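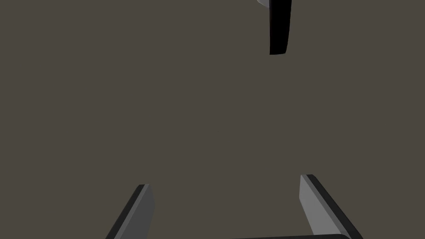 *Left arm, simulated view: jaw open, nothing between the fingers, plain background.*

**List:** Skirkora users and rule-writers
**Subject:** Re: Start-state rules for two-arm sim episodes – draft 2

Hello all,

I read the draft twice over breakfast and I'm so pleased we're finally writing this down! Comments are in line. The render at the top is the sort of opening view I had in mind while going through the section on jaws, so please keep it next to you when you get to my second comment.

> Every episode must begin with both grippers open and empty. The start state is to be logged before the first command is sent.

Yes to all of it. I'd go a bit further and say what "open" means, though. At Plumton we took it to mean the commanded width, and the Nernent people took it to mean the measured width, and when we put our sets together 137 of our 526 episodes had to be marked again by hand (a long week, but I learned a great deal about log files). My vote is for measured width, with the commanded one stored beside it. Both numbers are already in the log, so it costs us one more column.

> The first view from each arm shall be kept with the episode and checked by a person.

Lovely rule, and my favourite in the draft. A person can look at that left-arm view and say in a second that the jaw is wide open and there's nothing in it. What the same person can't say is what the plain brown surface is. Tabletop? Floor? It has no edge and no marking to go by. And then there's the black shape hanging down from the top, which to my eye could be part of another gripper or arm, but I wouldn't sign my name to it.

So could we split the check in two? One box for "jaw open and empty", which the view can answer, and another for "other arm clear", which should come from the joint readings and the distance check. I'd hate for us to have a tidy form full of ticks that came from someone squinting at a dark shape.

> Scenes with no task object in view are to be rejected.

This is the one I'd argue with. A first view with no object in it is perfectly fine if the object is elsewhere in the scene and the scene file says so. If we'd applied this rule to our set as written we would have kept 489 episodes and thrown out the rest, and several of those were among the best we have – long, careful reaches from well outside the view. Suggested wording:

> > Where no task object is visible in the first view, the scene file must list the object and its starting pose. Episodes without such a listing are to be rejected.

> Background colour should be varied between episodes.

Agreed, but please can it be "should" in the final text as well? The Ghaffari tools only take one backdrop per batch at the moment, and a "must" would shut them out until the next release.

Small things: "parallel jaw" is spelt with a hyphen in section 2 and without one in the annex, and the table of arm names still has left and right swapped in the last row.

I'm happy to draft the split check myself and send it round before the March call. If anyone has a start-state form they already like using, do post it, even a scruffy one. I'd love to see how other groups lay theirs out.

All the best from a very cheerful desk at Plumton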